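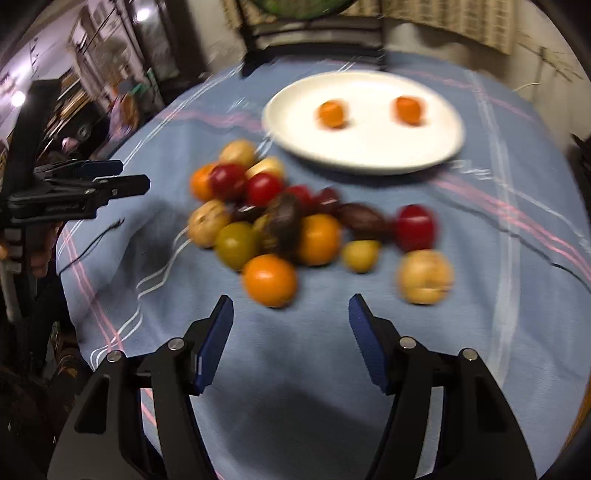 Hi Sheila,

Wednesday, March 27, 2019, and I owe you a progress report, so let's get to it. You asked me to keep it readable this time and leave the spreadsheets as attachments, which suits me fine!

First the good news. The Drumadon oral history project now has 22 finished interviews, all recorded, labeled and backed up in two places. I was worried in the fall that people would get shy once they saw a microphone, but the opposite happened. I usually have to be the one to say it's time to stop (Mrs. Sydorenko and I went through a whole pot of coffee and most of an afternoon, and we still hadn't gotten past her first year at the cannery). She wants me back, and I'd like to go. I've put that second session in the plan below.

Transcription is the slow part. I told you in the application that I could type up an hour of tape in a morning, and I was kidding myself. It takes me a full day, longer if two people are talking over each other, and the brothers from Mill Street talk over each other the entire time. We have 201 pages typed and checked so far. Lorraine Kettle has taken over the proofreading, and she's a godsend. She grew up two streets from the cannery, so she catches the place names and nicknames I get wrong. I had "the Finn Gate" down as "the fin gate" in four different transcripts before she saw it.

The photo side has gone better than I dared hope. We put a notice in the library window asking to borrow family pictures from the cannery years, and they just kept coming, in envelopes and cookie tins and one pillowcase. We have scanned 302 so far and given the originals back the same week in nearly every case. A few are waiting on their owners to get home from Florida.
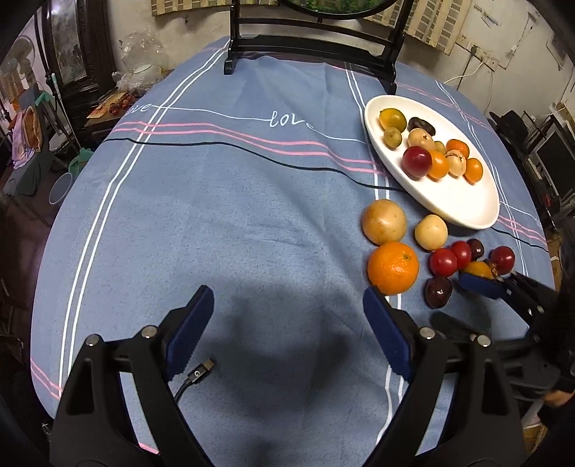
Now the money. We are under budget on travel, mostly because so many people turned out to live close by, and over on scanning supplies. The archive sleeves cost more than the price I quoted you, and I bought a second box without asking. Sorry about that! I'd like to move $40 from travel to supplies to cover it, if you're okay with that. Everything else is where it should be, and the receipts are in the attached folder.

Two things are behind. The Brundis family hasn't signed the release form yet. They've been very nice about it, but they want the whole family to read the transcript first, and one daughter is overseas. I don't want to push. The other is the listening evening, which I'd hoped to hold this spring. The hall is booked up, so I'm looking at June now, and I'd rather have it then anyway with more of the tapes edited.

Between now and then I plan to do the second Sydorenko interview, finish typing the Mill Street tapes (wish me luck), and get captions written for the photos we can identify. Lorraine has a list of the ones we can't, and she's taking prints around to the Thursday coffee group to see who recognizes whom.

Could you let me know about the $40, and whether you need the release forms as originals or if scans will do? I'm home most evenings if it's easier to call.

Thanks again for everything,
Your very hoarse interviewer at Drumadon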